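Search this site Go

Looking after the Perine cell: your questions answered

I get the same handful of emails about how I keep my little tabletop cell running, so I've put the answers in one place.

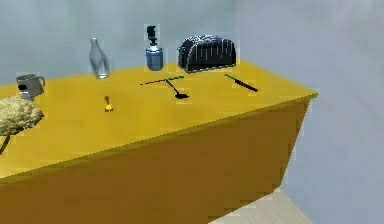 Most of them come from people who've just copied my setup and are wondering what to do next, so I'll start there!

How often do you recalibrate?
Every 217 cycles. Yes, it's an odd number (it was where my first arm started drifting, and I've stuck with it). I run the calibration in the simulator first, then on the real cell.

Do you grease the joints yourself?
I do. Wipe the old stuff off, put a thin smear on, and move each joint by hand with the power off. Ketmont grease is what I've got in the cupboard. Change it every 3,000 cycles, sooner if the wrist starts to squeak.

My gripper closes but lets go of thin things. Is it broken?
Probably not. Check the pads first. Mine go shiny and I swap them. If new pads don't help, put the grip force up to 62 in the Paquette settings and try again with something you don't mind dropping.

Why won't it home after a power cut?
Nine times out of ten it's the shoulder switch. Blow the dust out, push the plug back in properly and restart.

Can I use the Pustiseck cable kit?
You can, but leave a good loop at the elbow. I didn't, and I spent an evening soldering.

Last updated: 2019-04-11

Comments

mossy_k: It was the shoulder switch. Thank you!!

Ragnvald Eide: Does the 217 still hold with the longer forearm? Mine wanders well before that.

tinbath: Pads fixed it, left the force alone.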